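Wekomby Makers Board > Automation > Cell setup and upkeep
Thread: Wrist camera and fingers on our little bench cell, finally agreeing (mostly)

slatebench
Joined: January
Posts: 252

Long one, sorry, but I'm so happy with this cell right now that I have to write it down somewhere. It's the small arm at the Idanthorpe workshop, the one with the two-finger gripper and the wide lens on the wrist. It picks up small blocks next to a board full of connectors and bits, and we run everything in the simulated copy first, then on the bench.

Up to last month the two never matched. The render would grab a block dead center and the real gripper would pinch it on a corner and spit it out. I blamed the lens model for ages. Then I blamed the fingers. Turns out I should have blamed both, plus myself for the mount.

What I did, in order:

Took the Sadowski fingers off and cleaned the seats. There was a sliver of dried glue under the left one. Put them back with the jaws closed on a flat gauge and tightened each screw a little at a time, going back and forth.

Set the grip force to 40. The old value let the block creep when the wrist turned.

Redid the lens calibration with the board pushed way out toward the rim. I'd only ever shown it targets in the middle, and with a fisheye that's the one part that was already fine.

Copied the new finger position into the sim and re-ran the same pick over and over from different starting angles. 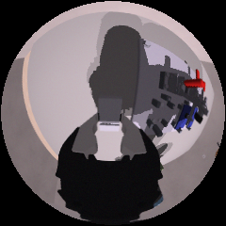 The lighting took me longer than all of that. I had one hard light over the simulated table and the arm kept throwing a big dark shadow right where the block sits, so the detector would box the shadow and the block together. I added a soft fill, turned the main one down, and left some shadow in on purpose, since the real bench has plenty of it in the afternoon. Big improvement! Picks in sim and picks on the bench now fail in the same places, and I never thought I'd be excited about that.

Next up is the cable on the wrist, which has started to rub on the mount when the last joint goes all the way around.

torquewrench_ty
This is great. Can you say what gauge you closed the fingers on? I've been using a drill shank and I don't trust it one bit.

slatebench
Just a ground steel block from the drawer in the machine shop. Anything flat and parallel should do. A round shank only touches along a line, so the fingers can sit twisted and you'd never feel it.

mossy_plc
Going to disagree on the force. 40 is a lot for small plastic parts, and if the seats were dirty then that was your slip right there. I'd go back to 28 now that the fingers are on straight. You'll get more life out of the pads too.

slatebench
Fair point, I changed both on the same evening, so I can't tell you which one fixed it. Bad habit of mine. I'll drop it to 28 and run a batch.

hexkeyhoarder
I'm with slatebench on this. Ours is set to 40 as well and the pads have held up fine. If your parts are hard plastic with flat sides there's nothing to crush. Soft stuff, sure, go lower.

mossy_plc
It isn't only the part, it's the gearbox in the gripper. Ours at Troratlow got noisy after a stretch at high force and I had it apart on the kitchen table. Old grease all over the place, and one tooth with a bright spot on it. Same family of gripper, as far as I know.

hexkeyhoarder
Did you regrease it before that or was it the factory fill the whole time?

mossy_plc
Factory fill. OK, that probably didn't help.

fisheye_fan
Can we talk about the lens bit, because I love this stuff. Did you mask out the black corners before calibrating? My corner finder kept locking onto the edge of the circle and the fit came out like a potato. Masking it a hair inside the rim cleaned it right up. Also check that your sim camera uses the same model as the real one and isn't a normal wide view with some bending added afterward. They look nearly the same in the center and go their own way near the edge.

slatebench
Yes to the mask, no to the second thing, and now I have to go look. I'm pretty sure the sim one is the quick version. That could explain why anything far off to the right still comes in a touch wrong.

torquewrench_ty
For the cable: loop it the other way around the wrist and tie it at the forearm, not at the flange. Leave enough slack for the full turn, then jog the last joint slowly to both ends with your other hand on the stop button. Spiral wrap where it passes the mount. Mine used to chew through the jacket every few months.

slatebench
Doing that tonight. I have the wrap already, in red, so it'll look fast.

slatebench
Update. Cable is rerouted and it clears the mount at both ends. Batch at 28 went fine with the arm moving at normal speed, but I got slips on the quick wrist turn, so mossy_plc is right for most of it and I'm keeping 40 for that one move. The sim camera was the quick version. Swapped it, and the far right picks line up so much better!

mossy_plc
I can live with that. Regrease it anyway.

fisheye_fan
Post your mask radius when you get a chance, I want to compare.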